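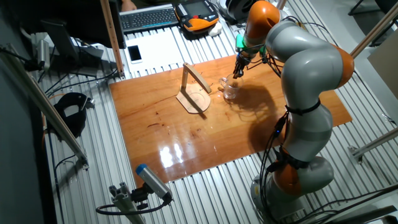 Unit 7: Transaction Isolation and Row Locking
Course notes, Chih-ming Yang

Reading for this unit: lab sheet 7 and the Tera schema script.

7.1 Terms

A shared lock is taken to read a row. An exclusive lock is taken to change it. Two shared locks on the same row are compatible. An exclusive lock is compatible with neither kind.

Under READ COMMITTED with locking, the shared lock is released as soon as the read is done. Under REPEATABLE READ it is held until the transaction ends. A second read of the same row then returns the same values, but new rows that match the WHERE clause may still appear (phantoms). SERIALIZABLE adds range locks to block them.

7.2 Lost update

Sessions A and B both read quantity = 60 from the stock table. A subtracts 24 and writes 36. B subtracts 2 from the value it read and writes 58. Both commit. The correct value is 34.

Two fixes:

Do the arithmetic in the statement itself:
UPDATE stock SET quantity = quantity - 2 WHERE item_id = 300;

Or take an update lock on the first read, so that B waits until A commits.
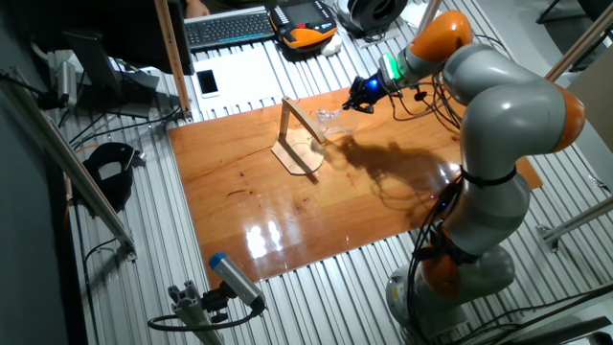
The second fix is needed when the application must check the value before writing, for example to refuse an order larger than the stock on hand. Keep the transaction short. Do not wait for user input while the lock is held.

7.3 Deadlock

A holds row 1 and wants row 2. B holds row 2 and wants row 1. Neither can proceed. The server detects the cycle, picks a victim and rolls it back. The victim receives an error, and the application must run the whole transaction again, including the reads.

Raising the lock timeout does not cure a deadlock. Touching rows in the same order in every procedure removes this form of it. Missing indexes make matters worse: a scan locks rows the query does not need.

7.4 Lab

Load the Tera schema and open two sessions. Reproduce 7.2 under READ COMMITTED, then repeat under REPEATABLE READ and record which session fails and the error number. Send results to Wycliffe Rashidi as plain text, one file per pair.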